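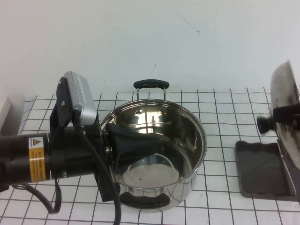 The Calm in the Bottle

Hemp oil has been sold to us for sleep, sore knees and nervous dogs. Now it is being sold for the working day, and the claims are getting ahead of the proof.

The bottle on my desk costs more than my shoes did. It holds a brownish oil that smells of cut grass and old cupboards, and the leaflet folded into the box says it will "restore your natural balance". I have been taking it for 11 days. My balance, as far as I can tell, is where I left it.

The oil is made by Sedodik, one of a crop of small firms selling cannabidiol, or CBD, to people who would never dream of buying a bag of weed. CBD comes from the same plant but doesn't get you high. That is its great selling point, and it also makes it rather hard to judge. With a strong drink you know you have had one. With this stuff you are asked to notice an absence: less worry, fewer aches, a night in which you didn't wake at four.

Zhuoran Liao, who runs Sedodik's customer team, tells me I may not be taking enough. When I ask how much would be enough, she says everyone is different. I ask how a customer would know if it simply wasn't working for them. "We encourage people to stay with it," she says.

You hear a lot of this. At Bang, a shop selling oils, gummies and a bath soak, the young man behind the counter told me to give it a month, then perhaps move up to the stronger bottle. The stronger bottle was twice the price. He was very nice about it.
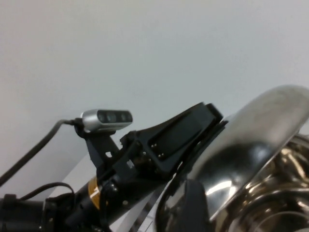 Some of the research is real, and it would be unfair to pretend otherwise. There is good evidence that purified CBD, given under a doctor's care, can cut seizures in certain rare and severe kinds of epilepsy. There are early studies on anxiety that deserve larger ones. But the doses in those trials tend to be far higher than anything you would get from a few drops under the tongue, and people in trials are watched by doctors. I am being watched by my cat.

Abelardo Leiva, a pharmacist who has spent years answering questions about herbal remedies, is weary of the whole business. "People come in and say it's natural," he says. "So is the stuff it might clash with. Grapefruit is natural, and I have to warn people about that as well." He worries most about customers on blood thinners or epilepsy drugs, who often don't mention the oil at all. They don't think of it as a medicine. The shops, which aren't allowed to call it one, don't press the point.

Then there is the survey. Trallico, another seller, puts one at the top of its website: 977 customers were asked how they felt after using its drops, and 80 per cent said they felt calmer. I asked who had been questioned and how. The answer came from Illia Stelmakh in the marketing department. The form had gone out by email to people who had ordered more than once – in other words, to those who already liked it enough to pay again. There was no comparison group. He didn't see why there should be.

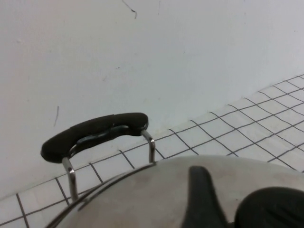 A plain wall above small pale tiles.

Kaiwen Fang, a night-shift baker, has bought CBD oil every month since December. She sleeps better, she says, and she doesn't much care why. In the same month she also gave up coffee after lunch and put thick curtains in the bedroom. "It could be the curtains," she says. "But I'm not taking the curtains down to find out."

I can't really argue with her. If she can afford it and her doctor knows, the harm seems small. My quarrel is with the people taking her money, who could pay for a proper trial and have chosen to pay for nicer labels.

I asked all three firms whether they had plans to test their own products against a dummy oil. Sedodik said it was "always listening to the science". Bang didn't reply. Trallico offered me a discount code, good for eight weeks.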